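The head of automation at Pelupessy would like to lower your expectations. She has been doing it professionally since September, when the firm's Urnirbridge workshop stopped promising a robot butler and started trying to get one to tidy up.

"People ask if it can cook," she says. "I ask if it can pick up a bag without taking half the table along."

Can it?

"Some mornings."

The workshop's current chore is putting soft cases away. A cardboard box, she explains, is a gentleman: it stays the shape you left it. Fabric gives, zippers snag, and any cable lying along an edge gets grabbed with everything else.
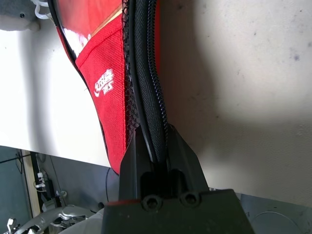 "A gripper closes on whatever is between its fingers," she says. "It has no opinion about what you meant."

Her team allows 60 seconds for each pickup. A bored teenager, she concedes, needs two, plus an hour of being asked. They ran 200 attempts on the Andby program last winter, and she declines to give me the score. She does offer me coffee, made by a person.

Shop floors are further along, in her view, mostly thanks to somebody bolting everything down first. "Your house isn't bolted down. Your house has chargers in it."

So when do I get to stop cleaning? She looks at the heap of cords on her own desk for a while.

"Buy a nice basket," she says.

March 2018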